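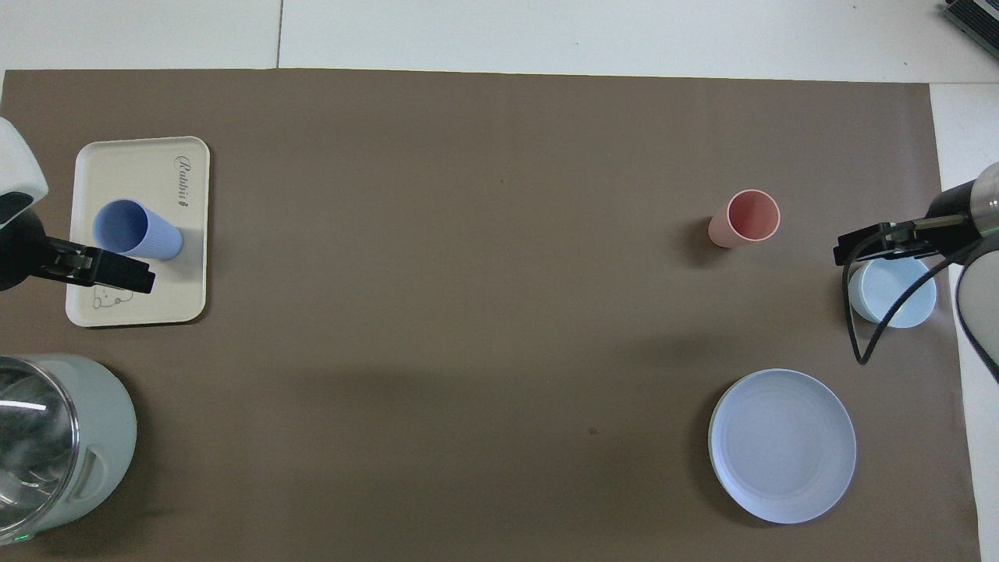

Skiltberg is a table of deposit disputes between tenants and letting agents, put together because the agents' own summaries could not be trusted to say who paid for what. It has 1,881 rows, one per disputed item, and I would ask you not to read too much into any of them. An "item" is whatever the check-out report charged for separately, so a whole kitchen floor is one row and a cream tray with "Rabbit" written on it in cursive would be one row too, if the inventory listed it. Furnished lets therefore swamp everything else. Anyone who quotes the row count as a number of unhappy tenancies has not opened the file.

## Where the rows come from

Check-out reports and decision letters, typed up by Sveva Testa and Mirko Messina. Tenants sent in most of them. People who got their deposit back without a fuss had no reason to write to us, and people who lost badly often had no paperwork left to send. I don't know how to correct for that and I am wary of anybody who claims they can.

## Columns

- `item` – wording from the inventory, spelling left alone
- `claimed` – what the landlord asked for, in pounds
- `awarded` – what was allowed; blank means we never saw the letter, zero means zero
- `wear` – our grade from 1 to 5, see below
- `agent` – a code, with the key held by Ilaria Dal Bello and not given out

## About the wear grade

It is a judgement made from somebody else's report. Two people graded each row without seeing the other's mark, and where they disagreed the lower grade went in. Ottavio Barbieri still thinks this favours tenants. He may be right. Grades 2 and 3 are close to interchangeable and I would merge them before doing any sums.

"Fair wear and tear" appears in nearly every report and is hardly ever explained. We kept the phrase where it was used and made no attempt to tidy it.

## What not to use it for

Ranking agents. Setting deposit levels. Deciding whether a tenant is likely to be "trouble", which one firm has already asked about – the answer was no and will stay no.

## Changes

The April version dropped the cleaning rows that had been entered twice. Old totals will not match new ones. Corrections go to Mirko Martinelli, with the row number and a copy of the page you are relying on.

Filed under: Renting > Deposits and inventories

Related items

- Ondska: repair requests and reply times
- Istari: notes on reading an inventory
- Rawashdeh: letting fees before and after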